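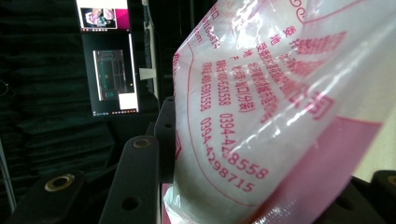
One of the bags up at the gripper, monitor and curtain behind.

Moved from packing to recording with the hand grippers – what should I ask my employer for?
Asked by Leire Requena in Work and Workplace, June
3 answers

Good evening to all. English is my third language, so please excuse me if some words are not the right ones.

I work at Flernow, at the Ornham site, in the repacking hall. We take small goods from mixed deliveries and put them into bowls, trays and bags for the shops. I have done this work for over three years. I am on an ordinary hourly contract and in this contract my job is called "packing operative".

In the spring the company decided to put two robot arms from Taletti on the bench where we do the soft packages. The soft packages are the ones the old machine could never do, so they were always done by hand. To prepare the arms, three of us were asked to work with the hand grippers. You hold one gripper, sometimes two people hold one each, and you do the same job you would do with your fingers, only slower. The camera is on the gripper and it records. After that the Taletti engineer takes the recordings and they are used to train the arms.

At first I liked it very much. It is quiet behind the curtain and you do not have the line pushing you. But it is different work from what I did before, and I would like to describe it properly so that you can answer me properly.

The bags are the most difficult. They slide, and the plastic folds in a new way each time. With my hand I feel when a bag starts to go. With the gripper I do not feel it, I must look. So I look very hard at one point for a long time and in the evening my eyes are tired and I have a pain at the base of the thumb. A recording which does not go well is marked and we do it again. Mr Calvo, who is our shift leader, has a sheet where he writes how many were accepted from each person. Last month I had 347 accepted. He has not said if this is good or bad. I do not know either, there is nothing to compare with.

The bowls are more pleasant. They are light and they move if you touch the rim, so you learn to come low and with the fingers still open.

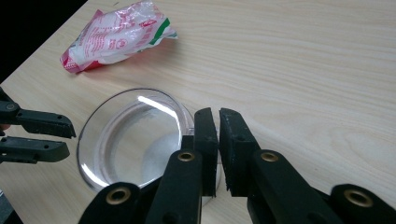
When there are two of you it is mostly a question of waiting. One person goes in, the other one must keep still, and then you change. If both go in at the same moment the grippers hit each other and the recording is lost. My colleague and I have made a small system with words, "mine" and "yours", but we were told later that there is sound on the recordings, and then we felt a little foolish and stopped talking so much.

Now my questions.

First, the pay. We are still paid as packing operatives. On the line there is a bonus for speed and most weeks I received it. On the recording there is no speed bonus, so I earn less than before, although my work was called "important for the site" in a meeting. Is it normal that one loses the bonus in this case?

Second, the recordings. I have signed nothing new. My hands are probably seen sometimes, and my voice is heard. Who may keep this, and for how long?

Third, and this is the one I think about when I cannot sleep. When the arms can do the soft packages, what do we do, the three who taught them? I asked Mr Calvo and he said that there will always be work for good people. He is a kind man and I believe that he believes it. But I would like something on paper.

I do not want to be against the arms. Some of the older women have bad wrists from the soft packages, and if a machine takes these from them I am glad. I only want to know what is reasonable to ask, and in which order, before the second group starts. We are not in a union at this site, but it is not forbidden to be, I think.

Thank you for reading until here.

Answered by Olga Cifuentes
Marked as helpful by the asker

Dear Leire, I also work in my second language, so we will understand each other.

I was in nearly the same situation at another company, with garments in place of bags. I will tell you what we asked for and what we received. I am not a lawyer. For the points of law please call the free advisory line for employees, they were patient with me.

The bonus. Do not begin by asking whether it is normal. Begin with your payslips. Take the last ones from the line and the first ones from the recording, put them side by side and calculate the difference. Then write a short letter, not to the shift leader but to the person who is responsible for pay, and ask to have your average bonus kept for as long as you are moved to other duties at the company's request. We asked for the full average and they gave it from the date of the letter. They did not give it for the weeks before. So write the letter soon.

The job title. It looks like a small thing but I think it is worth asking for. If your paper says "packing operative", then you are in the group whose tasks are reduced when the arms start. Ask for a written note which describes what you do now, including the recording, the sorting out of bad attempts and the setting up of the table. It does not need to be a promotion. One of my colleagues used this note later when she applied for the post of looking after the cells.

The recordings. You have the right to ask which data they hold with you in it, why, who else receives it and how long it stays. Your hands alone may not identify you, but a voice can, and the sheet with your name and your number certainly does. Ask about the sheet too! We discovered that ours was kept together with the appraisals, which had not been explained to us. Also ask if the sound is needed at all. In our case it was not, it was only switched on by default, and the engineer switched it off the same afternoon. After this we could talk again and the work was better for it. You should have your "mine" and "yours" back.

The body. Please do not wait with the thumb. Report it in writing, even two lines. We had at the beginning whole shifts with the gripper, and after the complaints it became a maximum of four hours in a day, with a change of task in the middle. A softer spring was also fitted for the people with small hands. I cannot say that this is a rule anywhere, it was only what we agreed.

About your third question. We asked for a guarantee and did not receive one. What we received was a page which says that the people who made the recordings are offered training first, before a post with the new machines is advertised outside. It is less than a guarantee. I was trained, and today I stand with two arms, I clear them when they are stuck and I do the packages which they refuse, and there are always some. The work is lighter and also more lonely. I did not expect the second part. On the old bench there were people to the left and to the right of me, and now there is a fence. If I could go back I would have asked at that time for the new place to be near the others – it costs them nothing when it is on a drawing, and later it is fixed to the floor.

So, the order I would take: the thumb, the bonus, the data, the training page. Go with all three of you if the others agree. Send the letter in the name of all.

Answered by tomcat_ledger

Get out while you can. They did self checkouts at my place and hours were cut by Christmas. Same thing will happen with you, they always say good people will be kept.

Comment by Leire Requena: I am sorry for your hours. But I have a rent and I like my colleagues, so I will try the letter before.

Answered by former_line_tech

Only adding on the sheet with accepted recordings. I used to install similar systems (other supplier, I don't know the Taletti ones). The accepted number depends a lot on who is checking and on which items were on your table that day. Someone with bags all week will be lower than someone with bowls. If the number is ever used to compare you with the others, ask for the items to be written next to it.

And join a union anyway, you can do that as one person.

Comment by Leire Requena: Thank you, I did not think of the items. I have had more bags than the others, I believe. The letter about the bonus is written and my two colleagues will sign it also. I reported the thumb this morning. Mr Calvo gave me a form for it, he had to look for it quite a long time.

Comment by Olga Cifuentes: Keep a copy of the form.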